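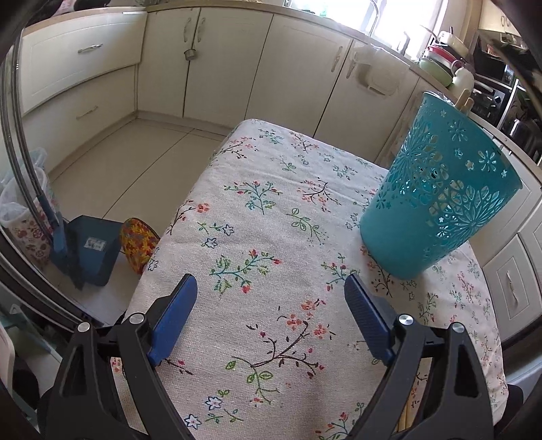 Feltent hand gripper: jaw pad and finger faults

Last updated 15/10/2022

What is the problem?
On some Feltent hand grippers, one finger can lag behind the other when the jaws close. The object then gets pushed sideways before it is held. Thin items such as sticks and spoon handles are the most likely to slip out.

Which units are affected?
Units assembled at Clamholm in August. We checked 100 of them and found the fault in 37. The unit number is on the inside of the handle.

What causes it?
A pivot screw under one of the round caps was not tightened fully. It backs out with use, and the linkage on that side gets play in it. Nelu Nistor found this after a home session in Cellville, when a glass was dropped on a tile floor.

How do I check mine?
Open the jaws fully and hold the gripper still over a table. Push each pad lightly toward the center with one fingertip. Both sides should resist the same amount. If one side clicks or moves freely, stop using the gripper.

Can I tighten the screw myself?
No. Too much torque cracks the plastic finger. Return the unit to the Kuhlmann service desk. The repair takes 4 working days.

Is there a risk of injury?
There is a pinch point between the linkage and the finger. A loose finger can snap shut without warning. One user had a bruised thumb. Keep your other hand away from the linkage, and don't pick up knives, glass or hot pans until the unit has been checked.

What about recordings I already made?
Keep them. Send the session list to Paula Avram, who will mark the ones where the finger position readings don't agree. So far 57 sessions have been marked. You don't need to repeat them unless she asks.

A pad is peeling. Is that the same fault?
No, that is normal wear. Replacement pads come in pairs. Change both, even if only one is peeling.

Who do I contact?
Etornam Essien for returns, Paula Avram for recordings. Report any injury to Gus Oyelaran the same day.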